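The Table That Learned to Be a Desk

When I visited Kenji Doucet in Drikarville, he had already moved the furniture two times that morning. He runs a small workroom under the name Ferreira, where he takes old dining tables and makes them ready for work: for sewing, for repair, for people who solder in the evening. He offered me a chair and stayed on his feet during most of our talk.

"People come to me with a good table and a bad conscience," he said. "They love the table, it was maybe from the parents, and they are afraid to scratch it. So they work on the floor. I have seen this so many times."

His answer is simple. He leaves the table as it is and lays a large white board over it. The board is not glued and not screwed. "In the evening you lift it and you can eat there again. I don't want to do something which can't be undone."

I asked why white. He thought about it for a moment. "A small screw, you find it right away. On brown wood you look for it half an hour. But white shows also every finger, I admit this. You wipe it on Friday and on Monday it is the same again."

He keeps a notebook with all the boards he has cut since he started, and the last entry carries the number 882. Most went to private homes, a few to a repair shop called Zirnance on the other side of the river. For their order he measured each table himself, because the corners were rounded and he did not want to cut the board to the same curve. "I let a piece of the wood look out at the back. The customer should still see that there is a table under it."

The second subject on which he can speak for a long time is electricity. He does not like sockets in the wall behind a table – one has to bend down, one pulls the lamp over. He prefers that the power strip lies on top, at the left, lengthwise, with the cable going over the back edge. 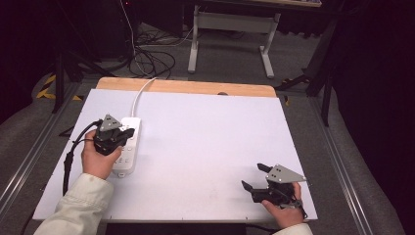
Barrett Calloway would do it differently and said so when I called in the afternoon. A strip on the board takes away the best working space, in Calloway's opinion, and it should hang under the table on two hooks, where no coffee can reach it.

Doucet laughed when I told him. "We have this discussion since years. Under the table it is clean, yes. But then you plug in blind, with your head against the wood."

He is now trying a thinner board from Sinitz, which is easier to lift for older customers. It bends a little in the middle, and he is not sure yet if he will keep it. The first one goes to his sister next week, and she has promised to complain.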